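Open day at Kallgate - quick write up before I forget it all

Typing this on the train so forgive the state of it. Went to the Kallgate open day this morning with Rok, who got the tickets through his cousin Živko and then nearly made us miss the start by going to the wrong building. Two buildings, same name over the door, thanks very much.

119 names on the visitor list apparently. Badge, coffee, a very dry pastry. Then a welcome talk from Ermira Kadrić that was supposed to be ten minutes and was more like twenty-five, but she was good, no slides, just talked. The bit I wrote down - they want a robot that can do dull house jobs in an ordinary flat. Opening a cupboard, taking a thing out, shutting it again. She said shutting it again is the bit everyone forgets to teach.

First stop was the workshop. Motors, a wall of drawers, a smell of hot plastic. A man called Todor showed us an arm picking up eggs. It dropped one. He had a cloth ready so I reckon that's a regular thing. Rok asked if he could have the broken one for the dog and got a look.

Then upstairs to the Wultadico room, which is what they call the teaching project (no idea what it means, I asked, Todor didn't know either). This was the part I'd come for. I had it in my head that somebody sat at a screen writing out instructions, move left, close hand, that sort of thing. Not how they do it at all. A person holds a pair of grippers, one in each hand, and simply does the job, over and over, and all of it gets recorded. The cubes with the black and white squares on are so the software can work out where each gripper is and which way it's pointing. Then the robot learns off the recordings. One job they showed us had 377 recordings so far and they want 2000 before they'll even try it on the arm. For one cupboard!

Got chatting to Zorica, who runs the sessions. She says the hard part is going slow enough. People reach into a cupboard with a gripper the way they'd reach with their own hand, too quick, and catch the door on the way out. New starters get an afternoon of practise on nothing but doors. She can tell who's doing a recording just from how they come in at the handle, like handwriting. 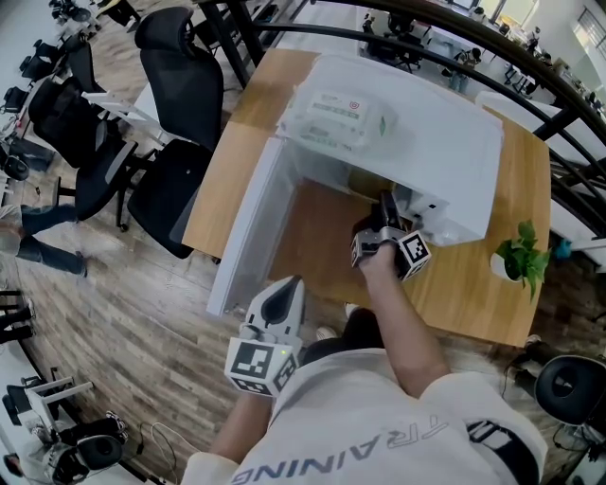 Both grippers on the go, one of them right inside the little white cabinet.

We were allowed a turn after. Six at a time, queue out past the desks. The grippers are lighter than I thought but your wrist goes in funny directions - you can't feel anything through them, so you're going on sight alone, and inside a cupboard it's dark. I got a sponge out on my third go. Rok got his first time and has mentioned it four times since we sat down.

Things I meant to ask and didn't - what happens with a left handed person, does it matter if all the recordings are from tall people, and what any of this is going to cost. Somebody else did ask about cost and Ermira said ask me in a few years. Fair enough. A woman at the back asked about jobs and got a proper answer, longer than I can type here, I'll try and do it justice in another post.

Lunch was soup. Skipped the last talk for the train, it was on batteries and I'd have fallen asleep. Picked up a leaflet for the next one, which is at Dekstead, smaller place but they let you bring kids. Might take my neice if her mum's ok with it.

Nearly at our stop, battery on 6 percent. More photos when I've got them off the phone.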